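Speaker notes: "What we learned from one table and one oven"
Student robotics club, project evening
Last updated: June
Reading time: 3 minutes
June, by the Ralemau project group

Start when the room is quiet. Say good evening, say the name of the club, and then go directly to the task. Do not tell the history of the club, it is on the poster.

The task. The arm has to open the door of a small toaster oven, put one thing on the rack and close the door again. We called the project Ralemau. We chose an oven door because it turns on a hinge, so the gripper must follow a curve. A drawer would be easier, and last year's group has already done the drawer.

Ask the audience: who has opened an oven door with only two fingers? Wait for hands.

Then the working table. We kept it full on purpose. Our first plan had a clean table with one object, and the teacher asked us which kitchen looks like this. It was a fair question and we changed the plan.

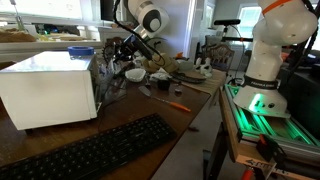
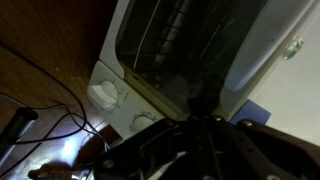 The wrist camera and the room camera in our set-up. Explain slowly, this is where people get lost. The room camera gives the position of the large things. The wrist camera gives the last part of the movement, when the gripper is near the door and the room camera sees mostly the arm. We first tried with the room camera alone and the gripper stopped too early or touched the glass.

Now the numbers. We recorded 727 demonstrations, all of them driven by hand by members of the club. Our goal at the beginning was 2000. Say this number clearly, do not hide it. Exams came, and one demonstration takes longer than we believed in the autumn. After training we made 25 test runs with the door. Show the table with the results and let people read it before you speak again.

What went wrong (choose two of these if the time is short):
- The door glass is dark and it reflects the lamps. Recordings from the afternoon and from the evening look very different to the model.
- Our labels had two names for the same knob. We needed a whole evening to repair this.
- Closing the door is harder than opening it. The arm pushed too low and the oven moved on the table.

The software part. The recording program is called Rondico and was written by the second-year students. It saves both cameras and the joint positions with the same clock. The first version did not do this, and we threw away those recordings. If somebody asks for the code, say that we will share it after the summer, when the comments are translated.

Thank Coşkun for the workshop hours and Adska for the spare gripper fingers. Please pronounce Coşkun with "sh", last time it was wrong.

Next year: the rack, the knobs, and a different oven. New members do not need to know programming, but they need patience and one free evening per week.

Questions. If nobody asks, begin with the question about safety, because parents always want to know it: one person drives, a second person stands at the stop button.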